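Ruswood two-arm bench, simulation build

We work on this in the shared shop at Trillasgate, a few evenings a month. The task is hanger handling: two arms, one rack. Everything gets tried in the simulator before it goes near the real bench. Rack dimensions and joint limits are kept in one settings file, and the physics step runs at 410 Hz — higher than we need, but the thin hanger loops slid through the crossbar at lower rates.

Dong-geon Jang wrote the grasp planner. Gudrun Vik modeled the hangers. Next on the list is contact friction at the hook, which is still set by guesswork.

Rendered view, both hangers on the crossbar, black at the left end and pink near the middle. Both arms are mounted behind the rack line.

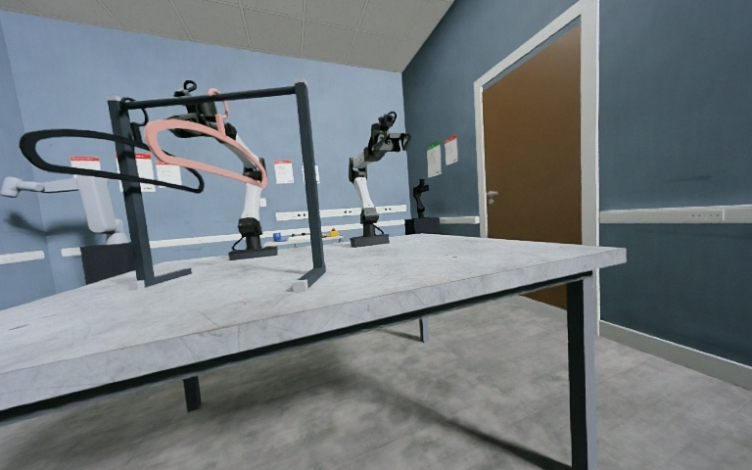
Sølve Moen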